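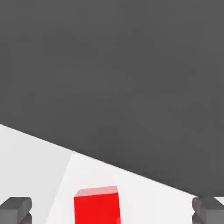

The arm is called Nina, and its builder would prefer to talk about the gripper. "The arm is a kit. Anyone can bolt it together in two evenings. The fingers are mine."

Nina lives on a bench in the shared workshop at Besirbridge, bolted to a steel plate that came off a scrapped pillar drill. The kit is a Perkateck, bought second-hand in December with one dead servo. The control software, Vollilus, was written in the builder's spare room and runs on an old desktop under the bench.

Most of the work so far has been done in simulation. The task is as plain as it could be made: a red cube on a white table, a camera looking out between the fingers, and a policy that has to close on the cube and lift it. "I started with a mug. That was a mistake. A cube tells you whether your geometry is wrong. A mug gives you five other things to blame."

Each change to the controller is run for 1,000 attempts before it goes near the hardware. Starting positions are drawn at random, so the cube is often nearer one finger than the other. Early versions closed regardless and pushed it across the table. The present one shifts the wrist sideways first. "It costs time. I don't mind. Nina isn't on a production line."

The fingers were redrawn 18 times. They are thick blocks with a step cut into the inner side, and the depth of that step took up most of January. Too shallow and the cube tipped as the wrist came up. Too deep and the finger flexed in the printed version, although the simulator treated it as rigid and reported no fault.

"That was the lesson, if you want one. I'd given the fingers infinite stiffness and then been pleased with how stiff they were."

The simulated friction value has also been lowered twice. The builder now measures it by tilting a printed block on a board until it slips.

The first test on the real arm is set for 31st January, at half speed, with the lift limited to 5 cm. The replacement servo has been fitted but runs 2 degrees off centre, corrected for the moment in software.

"I'll shim it properly later. The horn has to come off, and I've lost the right screwdriver."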